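Ticket 200, Tutar board, status: open

Okay, back on the power strip chore! Flerkeo wants to know if a machine can tidy a cord yet, and I'm still stuck (two grippers, one strip, one very springy cord).

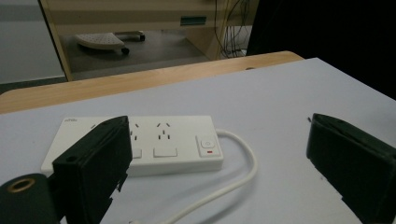
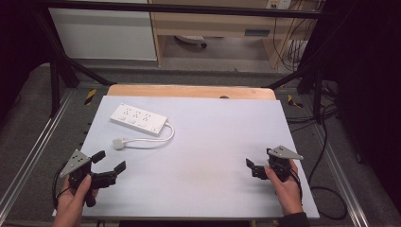

White strip, white cord, pale tabletop. 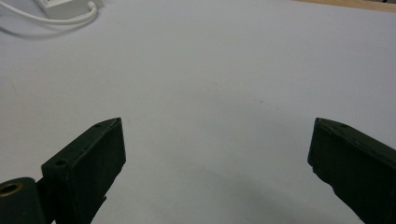

Bonel: Does it lose the cord or drop it?

Loses it, mostly – 8 misses out of 9 on the last run. Trying a slower approach next, leaving this open.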